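Flower Sorting With a Robot Arm: Tips From the Bench
Posted by Cameron Bright, 2019-08-15

I've been putting the Inico flower-handling kit from Kinus through its paces, and I am having so much fun with it! It's a set of gripper routines for picking up stems and laying them in trays, 211 dollars with the padded fingertips. A few things I've picked up along the way.

Use a shallow tray. Deep buckets make the arm come in at a steep angle and it knocks the heads about. A low basket with slotted walls is perfect, and you can pick one up at any dollar store. Set it on the diagonal if that gives the fingers a clearer line to the bunch.
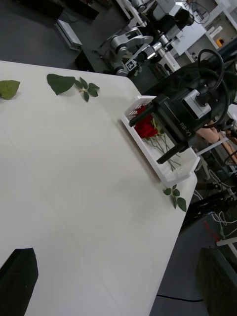

Gripper over the roses, one finger toward the heads and one toward the stems.

Go for the stems. Petals squash, and the fingers slide on them anyway. I set the grip force to 3 and haven't needed to touch it (the manual starts you at 5, way too much for a rose).

Loose leaves are fine on the table as long as they aren't under your pick spot. I sweep mine up at the end. If a sprig is hanging over the rim, tuck it in or move it away.

Practice on artificial flowers first. They take a lot of handling, and you can run the same pick all afternoon! Start with a single stem lying flat, bloom to one side, with plenty of bare table around it, and come in with the fingers wide open. 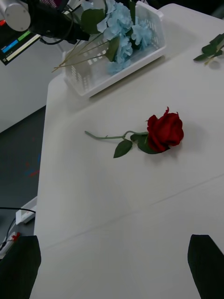 One artificial rose on the white tabletop, blue hydrangeas in the basket behind.

Keep colors in separate baskets. Red against a white top is easy to find. Pale blue took me more fiddling with the lights, and a cheap Omix desk lamp sorted it.

Slow the approach, too. I run 515 on the speed dial for single stems and 2000 for traveling back empty.

The Prendergast tray clips sold alongside the kit are nice to have, but a square of shelf liner holds a basket just as well. Kinus says wider fingertips are coming in November and I can't wait to try them on hydrangeas.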